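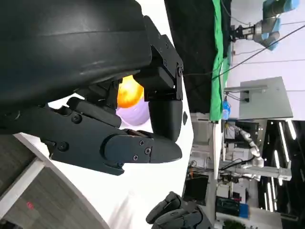
Figure 3. The orange ball and the lavender ball from the household set, held together.

Articles Issues Authors Submit Contact

Journal > Volume 14 > Everyday Objects > Naming and Placing on a Shared Table

4. Materials

4.1 The balls

The Rulari set has 14 objects in it, and most of the arguments in this project were over the balls. They have no handle, no front, and no top. A person asked to put a mug "the right way up" knows what is wanted. A person asked to do the same with a ball looks at the experimenter with pity. We kept the balls for that reason. They are the only members of the set whose proper place is decided entirely by what is near them, and we wanted to see what word people would reach for when an object gave them so little to work with.

Color did most of the work. The orange ball was called orange by practically everyone, as one would hope. The lavender ball (Figure 3) had a harder life. In the written responses it appears as lavender, purple, lilac, gray, "the pale one," and, in one return from the Gebremichael site, "the other orange one," a phrase our coders discussed at greater length than it deserved. Both balls are smooth and take a shine, so the words "shiny" and "glossy" turn up for each of them and separate nothing.

We collected 1090 written placements in all. After removing blank sheets, duplicates, and one long complaint regarding the parking at Grerkeck, 1071 were left for coding. Three coders read every sheet. Where they disagreed, the majority reading stood, and the minority coder was allowed a footnote in the codebook. The codebook is now mostly footnotes.

4.2 Tableware and food

The mug and the plate were chosen to be dull. The Zoretti pilot had used patterned crockery, and its participants wrote a great deal on the subject of the pattern and almost nothing on where the crockery should go. We therefore moved to plain pieces in pale colors: a light blue mug with a C-shaped handle and a round, shallow plate with a raised rim, in a lavender close enough to that of the ball to cause trouble. It did cause trouble. "Put it next to the purple one" is a fine instruction until the table has more than one purple thing to offer.

The buns were meant to be dull as well. What the bakery supplied was a bun in the shape of a pumpkin, cream-white between orange stripes, with a small orange top. The order had gone in for November and the bakery had evidently taken the season to heart. We considered sending them back and found that the pilot group liked them better than anything else in the set, so they stayed.

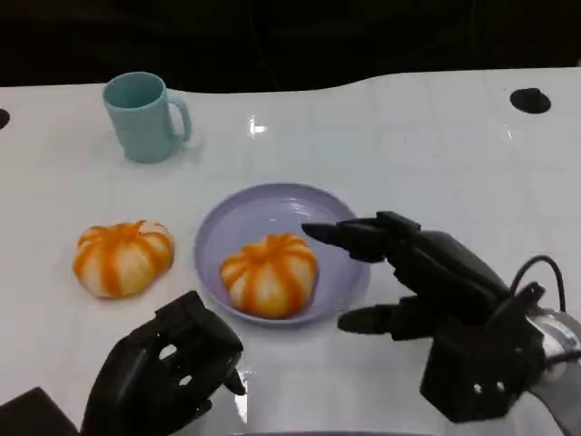
Two buns and one plate make a small problem of manners. If one bun is on the plate, is the other one misplaced, or merely waiting? Participants split on this more sharply than on any question we had planned to ask. One camp treated the plate as the home of all buns and wrote instructions to match. The other treated it as a setting for one person, in which case a second bun on the same plate was greedy and a second plate was called for. We had no second plate. Several sheets point this out, one of them in capitals.

The mug raised less feeling. Its place was nearly always given relative to the plate -- behind it, beside it, "up and to the left" -- and seldom relative to the table. Handle direction was mentioned only by people who also mentioned which hand they drink with. We coded these sheets separately and make no claims for them.

4.3 The surface

All placements were made on a white table. White suits the colors of the set, though a glossy top throws back the room lights, and faint lines across it tempted the more orderly participants into using them as a grid. "Two squares over" is a clear instruction only if both parties have noticed the squares. We coded such phrases as table-relative and kept them in. A matte cloth was tried for one afternoon and withdrawn, as the participants spent their time straightening the cloth.

Scoring is described in Section 5, and the full wording of the instruction sheet is given in the appendix, including the line on parking that was added later.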